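How to check an arm after it fails to stop for a person

The maker's sheet for our bench arm says the contact stop "reacts on touch". I have read that line many times and I still wouldn't stand next to the arm on the strength of it. Ours carried on through a light contact one afternoon in August. The person was unhurt. The log said everything had been fine, and that worried me more than the bump.

These are the steps we now follow at Folstead after any contact, near miss or stop that came late. They were written for the Prirkley arm with a wrist camera, but most of it will carry over to other small arms.

Before you start

You need the emergency stop within reach, a second person to hold it, and a copy of the log on a separate drive. Don't clear the fault, and don't restart the controller "to see if it does it again". A restart on ours wipes the short-term buffer, and the manual mentions this once, in a footnote.

Step 1. Cut the power to the joints

Press the emergency stop and leave it pressed. An indicator light at the tool end tells you that something has power. It does not tell you the joints are safe. We used to treat green as permission to reach in, and I can't find the page that ever said so.

Step 2. Save the wrist camera pictures first

Copy the pictures before the log. On our set-up the camera store holds 1,552 frames and then writes over the oldest. Go through them by hand and find the first one with a person in the working area. The software's own "person present" flag came on late in our case, so don't search by flag.

What you are looking for is clothing or an arm close to the tool. Note the frame number even if the picture is poor. Ours was 1,118, with dark grey cloth across most of the left side, a forearm and hand low down, and everything streaked on a slant, even the grain of the table.

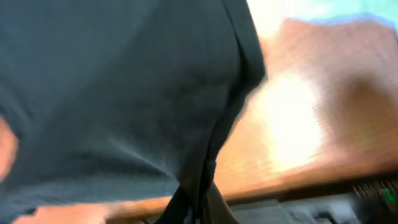 Step 3. Read the blur with care

Blur means that something moved while the picture was being taken. If the table is streaked as well as the clothing, the camera was moving, so you can't call the arm stationary at that moment. You can't get a speed out of it by eye either, whatever the forum posts claim. Look too for anything hanging, such as a strap or cord. It could catch on a gripper without pushing hard enough to trip a force limit.

Step 4. Compare with the log

Line up the frame number with the joint readings. Our log showed "idle" for 14 entries on either side of that frame. Sânziana Dobre went back through the raw joint values and found them changing the whole time. The status word only reports whether a job is loaded, and the arm had been drifting back to its rest position with none.

Step 5. Test the stop with a dummy load

Use a padded block on a stand, never a hand. Set the speed limit to 300 on the controller's scale and run the return move into the block, then again from the other side. Ours stopped from the left and pushed on from the right. If you get one good result, keep going. One pass proves very little.

Step 6. Change one thing and test again

We turned off the automatic return to rest and repeated step 5. The supplier, Zamfir, suggested a firmware update as well. We fitted it separately, and I'm glad we did: the update alone made no difference to the right-hand side.

Until you have a cause you can show to someone else, keep people out of reach whenever the joints are powered. Tuck in straps and lanyards even when the arm is off. We still haven't explained the right-hand side, and the arm stays behind its screen for now.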